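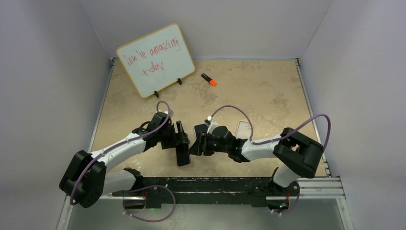
Wanted: weekend baker for my little shop in Burnley

Hi! I run Letow, a bakery and coffee counter on Foley Street, and I'm looking for one more pair of hands in the kitchen. I've been doing Saturdays and Sundays on my own since January and my sourdough is starting to look as tired as I do.

What you'd be doing

Mostly bread and rolls, plus the morning buns (we sold 603 of them last month, and I'm still a bit giddy over that!). You'd start at 5 a.m., which I know is brutal, but you're done by noon and you go home with a loaf. The shift is mixing, shaping, baking, wiping down, and helping me carry trays out front when the line gets long.

Who I'm hoping for

Somebody who has worked in a kitchen before, even a school or diner kitchen. You don't need a baking diploma. You do need to be OK lifting a 27-pound tub of dough and listening to my radio, which only gets 2 stations. I like saying nice things to people while they work, so if you hate a compliment before sunrise we may struggle.

Pay and the rest

Paid weekly, tips split evenly, free coffee, and a paid trial shift so we can both see if it's a fit. Parking is behind the Pretine building next door.

How to apply

Stop by the counter after the lunch rush or drop a note through the door. Tell me where you've worked and what you like to bake at home. I'd love to have you started before the end of August 2023.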